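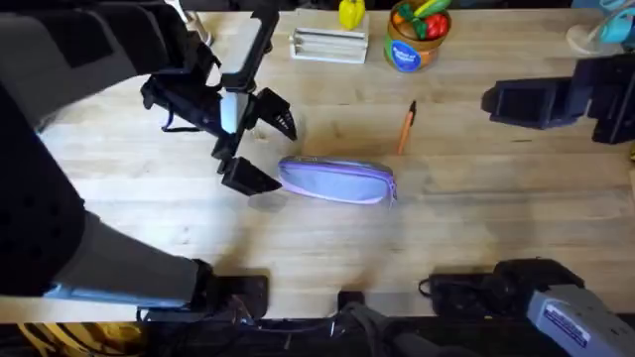
5. Showing the pencil case task to visitors

This section is for the operator who runs the Feltodlow two-arm table on an open day. It was last revised on 14 November 2025, after the visit day in the Szekeres hall. Please read section 4 (emergency stop) before you continue.

5.1 Before the doors open

1. Put the floor line for visitors at 900 mm from the near edge of the table.
2. Check the clamps of both arms by hand. They must not move.
3. Look at the cables along the near edge. Push back any cable that hangs where a visitor's foot can catch it.
4. Lay the pencil case in the middle of the table and the orange pen to the right of it, with free wood between them.
5. Leave the toy vegetables and the bowl at the far edge. They belong to another task, and the arms do not need this area now.
6. Open both grippers from the Tudance panel.

Note: The pencil case is soft and it changes its shape after every run. Small differences in its position are allowed.

CAUTION: Do not put your hand between the grippers while the panel shows READY. Switch to HOLD first, also when you only want to turn the pen.

5.2 During the demonstration

7. Tell the visitors in one or two sentences what the arms will try to do. Say "try" – a missed grasp is normal and it is a good moment for questions.
8. Select program 170 and press START.
9. Stand at the side of the table, with one hand near the stop button.
10. When one gripper holds the fabric and the other is still open, do not help it. The program waits up to 57 seconds before it gives an error.
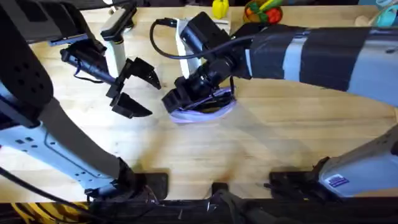 5.3 If the grasp is missed

11. Press HOLD and wait until both arms have stopped.
12. Pull the fabric flat with your fingers and put it back as in step 4.
13. Check the wrist view on the second screen. You should see the pen and the pencil case at the same time, and both fingers of the near gripper.
14. Press RESUME. If the grasp is missed again, end the run and let the next group come to the line.
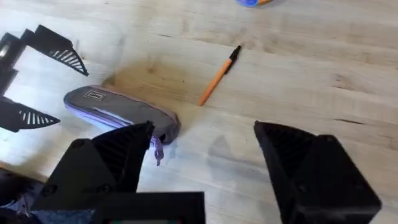

An operator from the Hastach site wrote to us that step 13 should come before the first run too, so that the visitors can compare the two views from the beginning. She also asked for a longer wait in step 10, because children like to guess which arm will move next.

We agree with the first request – please do step 13 also after step 6. The waiting time cannot be changed in this version.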